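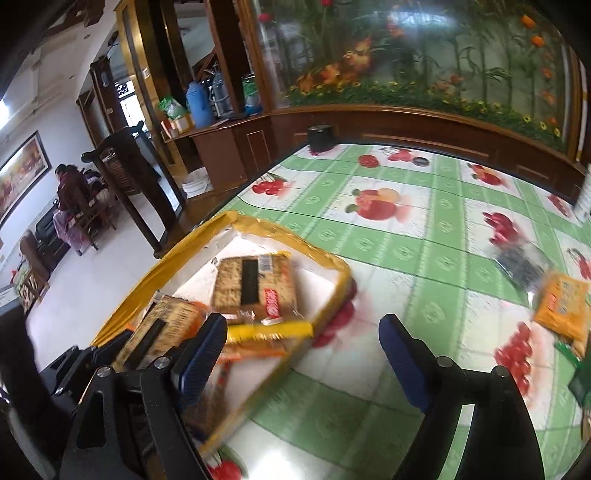

**Ticket:** Demo station 5, left tool drops out during pack-and-place
**Opened by:** Elīna Adomaitis
**Assigned to:** Indrek Ķēniņš
**Status:** Closed, one follow-up open
**Priority:** High (visitors on site)

## Reported

Open day, table task with snack packets and a shallow box. Two hand-held gripper tools, one per hand. Visitor holds the box with the left tool and picks packets with the right. After a few minutes the left tool stops reporting jaw width. The jaws still move when the trigger is pulled, but the value in Clodik stays at the last reading. Right tool not affected.

Restarting Clodik brings the value back. It then fails again, sooner each time.

## Setup

- Two hand-held tools, Hesix firmware, same build on both
- Clodik on the demo laptop, logging at default rate
- Stanen hub under the table, both tools on it
- Glossy checked tablecloth, left on at the host's request

## Log

**10:20** – Swapped the left and right cables at the hub. Fault stayed with the left tool. Hub port ruled out for now.

**10:35** – Checked the finger pads and pivot pins on the left tool. No play in the jaws, pads seated. Opened and closed it by hand 14 times with nothing between the pads. No dropout.

**10:50** – Repeated with the tool gripping the box over the near corner. Dropout on the third try. Repeated on the long side of the box, no dropout. It seems to need the wrist turned inward, which is how most visitors take hold of a corner.

**11:05** – Helju Lapiņa asked if the tablecloth was the cause. It throws a strong glare back at the tool camera, and we had tracking trouble with a shiny surface in February. Covered the near part of the cloth with a gray towel and ran the corner grip again. Same dropout. Towel removed. Glare is a separate matter and does not touch jaw width, which comes from the encoder.

**11:25** – Looked at the raw serial output with Clodik closed. With the wrist turned in, the stream stops for 400 ms and then comes back. Clodik treats the gap as a disconnect and does not reopen the port. So two faults: a short break in the signal, and software that does not recover from it.

**11:40** – Took the rear cover off the left tool. The encoder plug was not fully home and the cable had no slack behind it. Turning the wrist pulled on it. Reseated the plug, rerouted the cable on the outside of the post, put a dab of hot glue on the plug body.

**11:55** – Corner grip test, wrist in, wrist out, box lifted and set down. No gaps in the raw stream. Station reopened to visitors.

**14:30** – Elīna reports no dropouts since reopening. One visitor squeezed a cracker packet hard enough to break the contents. Not a tool fault. The right tool was reading correctly at the time.

## Cause

Encoder plug on the left tool partly unseated, cable routed too tight after the last finger pad change. The work sheet for that change has no step for checking slack.

## Fix

Plug reseated, cable rerouted. Same check done on the right tool, no action needed.

## Follow-up

Clodik should reopen the port after a short gap. Passed to Ivars Priedītis with the raw log attached. Until then, if the width value freezes, restart Clodik and write down the wrist position before touching anything else.

Slack check to be added to the pad change sheet – Indrek Ķ.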